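Domach Twin Drum Washer – Setup Guide
Section 4: Before the First Wash 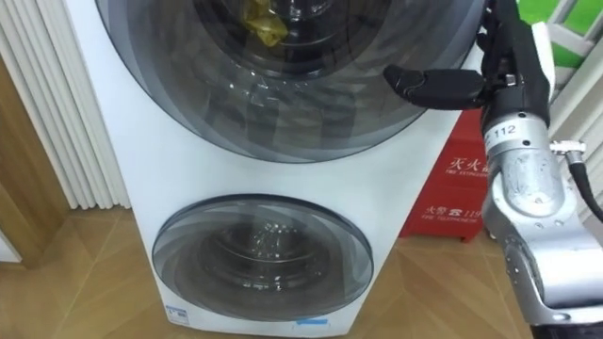

Figure 4. Upper and lower drum doors, both with tinted covers.

The washer has two front-loading drums in one cabinet. The upper drum is for everyday laundry. The lower drum is smaller and takes light loads.

1. Place the washer on a firm, level floor. On wood floors, lift the cabinet into position. Do not drag it.

2. Check that the cabinet does not rock. If it does, adjust the feet and tighten the locknuts.

3. Open both doors and look inside the drums. Take out any cloths, bags or loose parts.

4. Wipe the door seals with a damp cloth. Clean the tinted covers with mild soap and water only.

5. Close both doors until they click. Open the water supply and check the hose connections for drips.

6. Run the Rinse program in each drum with no laundry and no detergent.

Note: Each drum has its own program dial. You can run one drum and leave the other off – the unused door should still be closed.

CAUTION: Never force a door during a cycle. Wait 2 minutes after the program ends for the lock to release.

CAUTION: Keep children and pets away from open drums.

If water remains in a drum after step 6, see Draining, page 132.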